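FOR RELEASE IN APRIL

Orkeck Student Robotics Club Sets Out to Teach a Robot Arm to Do the Dishes

Club to record 1,000 kitchen demonstrations before the Trellier Open; doors open to visitors this month

ORKECK — Hi from the Orkeck Student Robotics Club! I'm the student who drew the short straw and got to write our press release this spring, so please forgive me if it sounds more like a letter than an announcement. We have news, and we're pretty excited about it.

Our club has been accepted into the student division of the Trellier Open, a competition where teams train a robot arm to handle everyday chores. You get a list of tasks on the day, you get a table, and your arm has to cope. We picked the kitchen category, mostly because everybody in the club already has strong opinions about washing dishes.

What we're building

The project is called Puluvness (it started as a typo in our group chat and it stuck). The idea is that we do a chore ourselves, over and over, using a pair of hand-held grippers, and the recordings become the lessons our arm learns from. The printed square markers on each gripper let our software work out where it is and how it's turned. Then we train on the whole pile and see what the arm makes of it.

Our goal is 1,000 recorded demonstrations. We're at 680 short of where I'd like us to be, but 46 students have signed up for recording shifts, and that's more people than came to our last two open meetings put together!

Why plates are harder than they look

I figured plates would be the easy part. You pick up a plate maybe a dozen times a day and never think about it. Then you try it with two curved fingers on each side and find out how much your hands were doing for you. Pinch too close to the edge and it tips. Add something loose on top and you have to decide whether to hold it down, move it first, or take it along for the ride.

We spent most of one evening arguing about scrubbers. Some of us wanted them left out of the first round completely. The rest of us (me included) said a plate with nothing on it isn't much of a dish-washing problem, and we won that one. So scrubbers are in, and each shift is asked to try a few different grips instead of repeating a favorite.

On our pale blue practice table, with the flower print, one of those grips has the plate held by both sides of the rim and the mesh scrubber pinched against it by the right gripper.

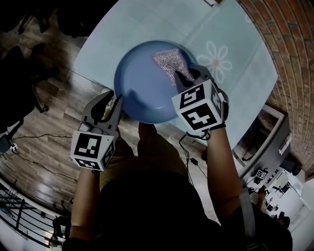
Come and try it

We're holding an open house at the Prieto Building this month, starting at 4 p.m., and there's room for 80 visitors. Anyone can take a turn with the grippers, and you don't need to know a thing about programming. Wear comfortable shoes, because you'll be standing at a table for a while — and please tell us if you're left-handed, we'd love more of your recordings.

Admission is free. Teachers who want to bring a class should write to the club ahead of time so we can set up extra shifts.

About the club

The Orkeck Student Robotics Club is run by students and meets in the evening during the school year. New members can join at any point, including the week before a competition, when we're happiest to see them.

Press contact: Orkeck Student Robotics Club, Prieto Building, Orkeck. Reporters are welcome at the open house and can arrange to sit in on a recording shift.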